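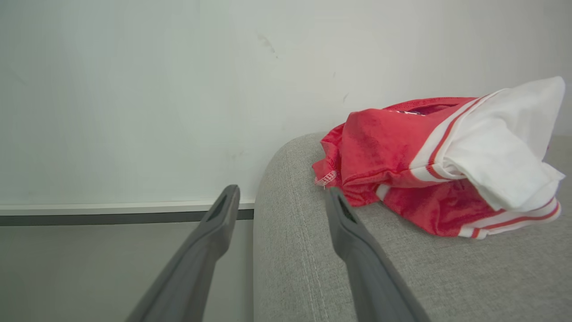 A red and white something on the arm of the sofa.

Home | Kitchen | Laundry | Floors and Walls | Workshop | Ask Us

The Sofa Arm Is Not a Closet (and Other Living Room Chores)
By Blažena Lukáč
January 2023

Every sofa has an arm that works for a living. It gets the mail, the remote, the plate, and above all it gets clothes. Ours gets sports clothes in particular, because they come off somewhere between the front door and the shower and the sofa is on the way. I have given speeches. The speeches did not help. What follows is what did, more or less, along with a few things I picked up while the furniture was pulled around over the holidays and I had to look at parts of the room I normally don't.

Shiny clothes on woven fabric

Slick polyester is a poor fit for the arm of a sofa. It slides, so it never lies flat, and it carries home whatever the wearer was rolling in. If it went on sweaty, the upholstery gets a share of that too. Gray heathered fabric is forgiving and will hide a good deal from your eyes. It hides nothing from your nose.

Turn jerseys and shorts inside out before they go in the wash. The sweat is on the inside, and the lettering, if there is any, lasts longer facing in. Wash them cold and skip the fabric softener, which coats this kind of cloth and locks the smell in. I know the bottle has a picture of a meadow on it.

For a jersey that still smells after washing, soak it for half an hour in a sink of cool water with a cup of plain white vinegar, then wash as usual. Hang it to dry. A hot dryer will pucker the seams, and then you will have a jersey that smells fine and fits a nephew.

Anything red and white deserves its own paragraph. Wash it the first few times with nothing you love. Take it out as soon as the machine stops, too, and don't leave it balled up damp with the red lying against the white. I did this once in December and now own a pink item I describe as vintage. If you catch the bleeding while the thing is still wet, rinse it cold and wash it again right away. If it has been through the dryer, learn to like pink.

Cleaning the arm itself

Look for the care tag first. It is usually under a seat cushion, where you will also find a pen. W means water-based cleaner is all right, S means solvent only, WS means either, and X means vacuum it and pray. Do not skip this step on my say-so. I skipped it on a chair and the chair has a tide line to this day.

If you have a W or a WS:

- Vacuum with the brush end, going along the seam and then across it. Crumbs live in seams.
- Mix a teaspoon of dish soap into two cups of lukewarm water and whip it until it foams.
- Use the foam only. Leave the water in the bowl.
- Wipe from the outside of a spot to the middle with a white cloth. A colored cloth may donate its color.
- Do the whole arm, seam to seam. A clean circle in the center of a dull arm looks worse than the dull arm.
- Blot with a dry towel and point a fan at it.

The rounded top edge wears first, what with elbows. If it has started to pill, a cheap battery fabric shaver will take the fuzz off. Use light pressure and keep it moving. My sister-in-law used a disposable razor on hers and it worked beautifully right up to the hole.

Where the clothes should go

A basket. I know. But put the basket where the clothes land now, and leave the place you wish they landed for some later, better family. Ours went beside the sofa, lidless, for 37 days before anyone but me used it, and then it was used to hold a soccer ball. Clothes followed. Lids are the enemy -- a person who will not walk to the hamper will certainly not lift a lid.

Hooks work too, if you put them at the height of the person who drops things. One hook per person. Give anybody 2 and the second becomes a museum.

While the furniture is out

Once you have shoved everything away from the wall to chase one sock, you may as well do the wall. 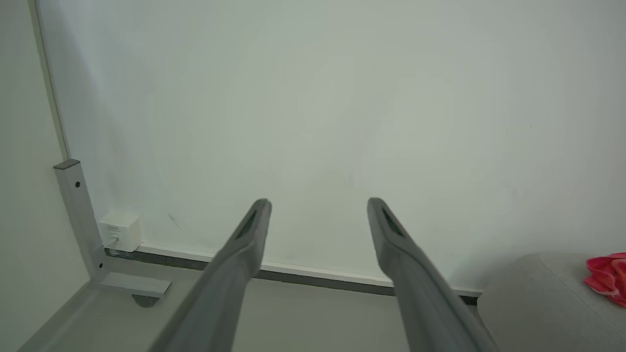 White walls pick up their marks low down, where chair backs and table legs and toys meet them. Start with a dry microfiber cloth, and you may be surprised at what comes off. Next try a barely damp cloth with a drop of dish soap. After that, a melamine sponge, wrung out well and used as if the wall were asleep. Those sponges are very fine sandpaper in a friendly shape, and on flat paint they leave a shiny patch that you will see every evening for the rest of your lease.

To tell a scuff from a scratch, run a fingernail across it. A scuff is something left on the paint and will usually wipe away. A scratch is paint that has gone somewhere else, and no amount of rubbing brings it home. For thin ones, dab leftover wall paint on with a cotton swab and wipe the extra off at once with a damp finger. Shake the can longer than you think you should. If the paint is old, test it behind something first, as white is a much bigger family than it lets on.

Then do the baseboard. Top edge first, with the vacuum brush, then a damp cloth along the face. An old sock over your hand is good for corners and finally gives the single socks a career. Go over it with a dryer sheet afterward if you like; it keeps the dust off for a while, and it is the one use for dryer sheets I still defend.

Metal legs and feet

Anything with a metal foot that sits along the floor collects a gray line of dust on both sides, and the mop just pushes it tighter. Tip or lift the piece if you can, get a second person if you can't, and wipe the underside of the foot. Grit stuck there is what scratches the floor when the thing gets moved. Stick-on felt is fine on wood floors so long as you change it when it goes flat and hairy. Clean the metal with rubbing alcohol before you stick, or the pads will be in the vacuum by the weekend.

Set the furniture back an inch or so off the wall. It looks exactly the same from the couch, and you won't be doing the swab business again in spring.

And check the arm of the sofa before you sit down. Mine has had a sweatshirt on it since I started typing.

Related tips
- Getting Grass Stains Out of White Shorts
- What the Letters on Upholstery Tags Mean
- Touch-Up Paint: How Long Does an Open Can Last?
- Felt Pads, Rubber Cups and Other Things That Fall Off
- Readers Write: Where Your Family Leaves Its Socks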